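# About Grusulent

Grusulent teaches people to sew things that would prefer to stay apart. We run a small suturing school, and our subject is needle, thread, tissue and the knot that holds until you look away from it.

The school began in August as a course at Brastov, a training center with excellent lighting and terrible coffee. We had six places, more than nine applicants and a single drawer of thread. We now have our own rooms, a second drawer and the same coffee.

Our basic course runs three days. The first goes almost entirely to handling thread, and most students resent this until lunch. Monofilament is smooth and glossy and remembers every curl it had in the packet. It loops where you don't want loops, and it is very hard to see once you've put it down on something pale. 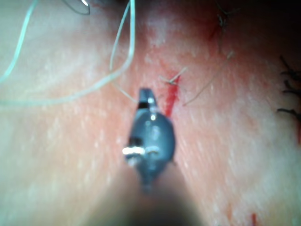
The second day is for closing. Students bring the edges of an incision together, place their sutures, and then hear our opinion of the spacing. Pull too hard and the tissue puckers like a cheap curtain. Pull too little and you have made a decorative gap. We ask everyone to cut out their best row and do it again, which has never been a popular exercise.

Day three is knots. Bring patience and short fingernails.

We also run the Emby evenings, two hours of supervised practice for former students whose hands have gone rusty, and the Bognár course for those who have mastered straight incisions and would like to be humbled by a curved one.

Groups stay at six. Bench fees include instruments, tissue and all the thread you can tangle. Coffee is free, and priced fairly.

Page last updated 23 May 2026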